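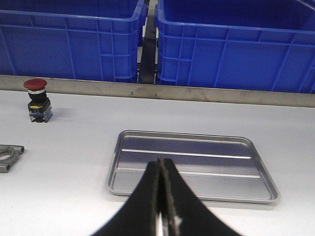 Uyên Ung
Contributing writer, shop floor and machines

I got to Tovwood a little before nine on a Sunday, which is when the data room is quiet, and the first thing the lead operator told me was to put my coffee somewhere else. Fair enough! He runs the teleoperation side of a project called Rinar, and he asked me to leave his name out of it (he has a brother in the same business and gets teased enough already). So he's "the lead" from here on.

Rinar is meant to learn bench work from people. Someone drives the two arms by hand, puts circuit boards into a slotted rack or takes them out again, and every run gets saved with the camera views and the joint positions. Each of those is an episode. When I visited they had 863 usable ones for the board task, out of 979 recorded.

"So what's wrong with the other ones?" I asked, because of course I did.

"Mostly me," he said. "Early on I was driving like I was late for something. You snatch the board, you jam it at the slot, you back off, you try again. It gets there in the end, but do you want a machine copying that?"

I'd assumed the failures got thrown out and that was that. They don't, quite. A run where the board misses the slot and the operator calmly lines it up again is worth keeping, he told me, and he'd happily trade a dozen perfect runs for one good recovery. What gets cut is the dithering — arms hanging in the air while the driver thinks, or a run where somebody bumped the table halfway through.

He has me try it. I am terrible. A board is thin, and when you look at it edge-on through the wrist camera there's hardly anything to look at, so you end up steering by the slots behind it and hoping. I kept twisting my own wrist to compensate, which the arm faithfully copied, and the lead very kindly said nothing at all for a while.

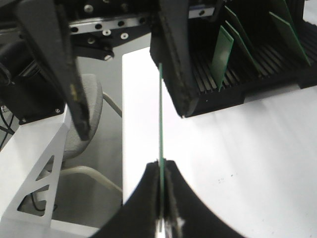 Arthur, the software group's one regular visitor to the room, thinks the boards are the wrong place to spend so much time. He told me over lunch that he would sooner see 15 different objects with fewer runs each than one object done to death, and that a model trained on a single kind of board "learns the board and forgets the job." He'd like cables next. He'd like bags of screws, too, which made the lead groan.

I took that back to the lead and he didn't really disagree. "He's right about variety," he said. "But he's not the one holding the controllers. I want to know we can collect one thing properly before we collect everything badly." Their compromise, for now, is to change the starting layout all the time. The rack moves, it turns a little, the boards go in different slots, and other parts get left on the table so the system can't count on a clean bench.

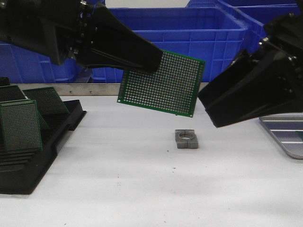
The changes have to be written down, and that's where the argument gets lively. Tovwood uses a labeling tool called Flirkby, and every episode gets a short sentence in it saying what the person was trying to do. Sounds easy, right? I sat through a long conversation over whether "put the board in the rack" and "insert the board into a free slot" are the same instruction. The lead says yes. His labelers say no, and they went back and rewrote 242 sentences to prove it.

"I lost that one," he admitted, "and I've stopped complaining, since the searches work better now." He can pull up every run where a board goes in next to another board, for instance, and those turn out to be the ones he most wants more of. Tight spacing is hard on people and it's hard on the model.
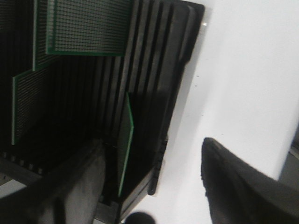 I asked how he knows when a session has gone on too long. He says his shoulders tell him first, and after that the data does: runs get shorter and rougher toward the end of the afternoon, and you can see it in the plots if you know to look. So they stop by three. Nobody gets a bonus for extra episodes, which was his own rule, and he's stubborn about it.

Before I left I asked if any of my attempts had made it in. He scrolled for a bit, then turned the screen toward me. One had, filed under recoveries, with a note from him that read "slow, but she got there." I asked him to send me a copy of the plot — he says he will, once the labelers have agreed on a sentence for it.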